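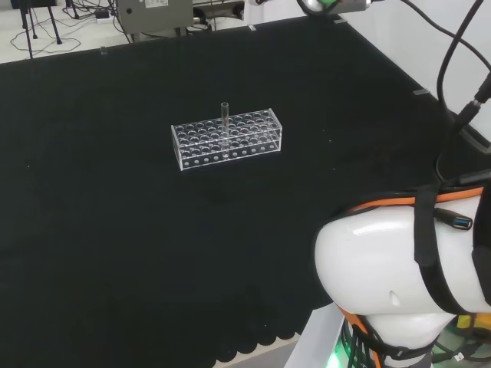
Laborforum > Arbeitsalltag > Automatisierung

Thema: Röhrchen-Roboter im Probeneingang – wer hat Erfahrung?

pipettenpause
Moin zusammen. Bei uns in Troklow wird gerade das Umsetzen der Röhrchen automatisiert, also raus aus dem einen Loch, rein in das andere. Das Projekt heißt »Estrella«, weil man einem Projekt mit spanischem Namen offenbar schwerer widerspricht. Bisher machen wir das im Probeneingang von Hand, an guten Tagen 3.000 Stück, und ja, danach spürt man den Daumen.

Die Leitung sagt, es fällt keine Stelle weg, es werden »Kapazitäten frei«. Ich bin seit elf Jahren eine Kapazität und war noch nie frei. Wie lief das bei euch?

zentrifugal
Bei uns in Berkar seit letztem Winter in Betrieb. Weggefallen ist niemand. Weggefallen ist das Gespräch beim Sortieren, das war nämlich die eigentliche Dienstbesprechung. Jetzt sitzt eine Person am Bildschirm und quittiert Meldungen, die anderen sind in der Validierung. Fachlich interessanter, zugegeben. Mein Daumen hat sich auch erholt, meine Augen dafür nicht.

Nachtschicht_Nord
Ich kann das Gejammer nicht ganz nachvollziehen. Ich habe zwei Sehnenscheidenentzündungen vom Umsetzen. Wenn ein Arm das übernimmt, trage ich ihm gern die Tasche. Wer unbedingt Röhrchen stecken will, kann das ja zu Hause machen.

pipettenpause
Gejammer war gar nicht geplant, das kommt bei mir von selbst.

Mich stört auch weniger der Arm als die Rechnung dahinter. In der Präsentation stand, im ersten Testlauf seien 1.662 Griffe ausgewertet worden. Schöne Zahl. Auf meine Frage, wie viele davon mit beschlagenem Röhrchen und schief geklebtem Etikett waren, kam: »Das ist Phase zwei.« Unsere Einsender sind leider durchgehend Phase zwei.

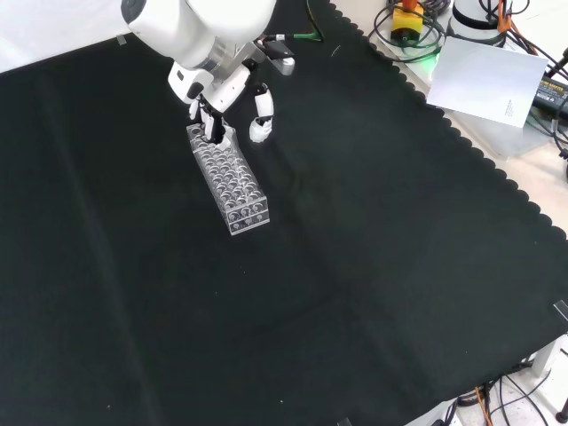
Dazu kommt das Material. Durchsichtiges Röhrchen in durchsichtigem Ständer, da greife ich selbst nach der Spätschicht gelegentlich daneben. Deshalb wird beim Testen auf schwarzem Tuch gearbeitet. Bei uns im Eingang ist alles weiß: Tisch, Wand, Kittel, Gesichtsfarbe. Ich habe gefragt, ob wir das Tuch dann auch kriegen. Wird geprüft.

Grauguss
Komme aus der anderen Ecke, Instandhaltung in Ploslow. Bitte nicht die Griffe zählen, sondern die Eingriffe. Also wie oft muss ein Mensch hin, und wie lange steht dann alles. 500 saubere Durchgänge nützen euch nichts, wenn beim nächsten das Röhrchen quer liegt und der Einzige mit Passwort gerade Mittag macht. Lasst euch das vor der Abnahme schriftlich geben. Und klärt, wer entstören darf. Bei uns durfte das anfangs nur eine Person, die hatte dann Urlaub.

zentrifugal
+1 für Grauguss. Bei uns hat es Monate gedauert, bis die Schichten selbst zurücksetzen durften. Bis dahin haben wir bei Störung von Hand weitergemacht, nur eben ohne eingearbeitete Leute, denn die saßen ja in der Validierung.

Nachtschicht_Nord
Das ist dann aber ein Problem der Organisation und keins der Maschine. Bei uns wurde vorher geschult, alle, auch die Teilzeitkräfte. Eine Woche Theater, danach lief es. Man kann sich das auch schwerer machen, als es ist.

pipettenpause
Eine Woche Schulung? Wir haben einen Aushang bekommen. Er hängt am Kühlschrank unter dem Speiseplan.

kuevettenkind
Darf ich als Azubi was fragen? Lernt man das Umsetzen dann überhaupt noch? Bei uns war das die erste Aufgabe, und ich habe dabei kapiert, woran man hämolytische Proben erkennt. Einfach, weil man jedes Röhrchen einmal in der Hand hatte.

Grauguss
Gute Frage, die gehört in den Lastenheft-Anhang, den keiner liest.

zentrifugal
@kuevettenkind: Bei uns machen die Azubis die ersten Wochen immer noch 100 Röhrchen am Tag per Hand. War zuerst umstritten, weil »rückwärtsgewandt«. Inzwischen sind das die Leute, die bei einer Störung gerufen werden.

Nachtschicht_Nord
Gut, da gehe ich mit. Hundert am Tag sind auch keine dreitausend. Meine Sehnen hätten das unterschrieben.

pipettenpause
Nehme ich mit ins Gespräch am Dienstag: Eingriffe statt Griffe, Entstören für alle Schichten, Handbetrieb für die Ausbildung. Und das Tuch – das mit der Bogenkante will ich jetzt aus Prinzip. 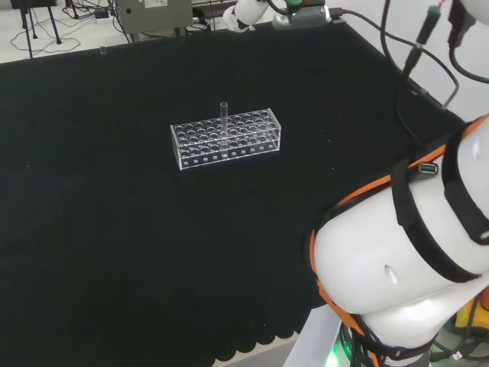
Teststand Estrella: ein Röhrchen im Ständer, die übrigen Plätze frei

Grauguss
Frag am Dienstag auch gleich nach den Wartungsfenstern. Wenn die auf den Montagmorgen gelegt werden, hat jemand noch nie einen Probeneingang gesehen.

pipettenpause
Steht schon im Aushang. Montag, sieben Uhr.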